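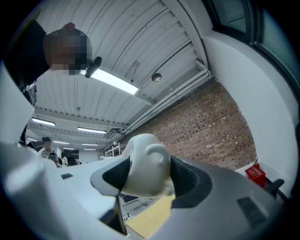
4.2 Vase life of cut stems under two storage conditions

The second trial compared dry and wet storage of cut roses supplied to event florists. A total of 588 stems were obtained from the Flitley growers' market in February and divided equally between the 2 treatments. Stems in the dry group were wrapped in paper and held flat. Stems in the wet group stood in clean water with a standard flower food. Both groups were kept in the same cold room and were then recut and placed in vases under a light level of 3000 lux.

Vase life was recorded as the number of days until the outer petals wilted or the neck of the stem bent. As shown in Figure 3, the wet group kept its form longer, and the gap between the groups was widest among the pale varieties. Bent neck was the most common reason for ending an observation in the dry group. Gray mold ended most of the others.

Figure 3. Share of stems still fit for display, by day and storage treatment.

The results agree in part with the earlier Nallberg trial, in which stems were recut by 30 mm before display. That trial did not separate varieties by color, and a direct comparison should be made with care.

Related items
Stem length and price at the Flitley market
Foam-free arrangements for large venues
Kaushik: Notes on cold room hygiene

Comments

Pankaj Nautiyal: Was the vase water changed during the trial? I could not find this in the methods section.

Kanchan Kanaujia: We see the same bent neck problem with dry-packed roses at Stellico, mostly in the white ones.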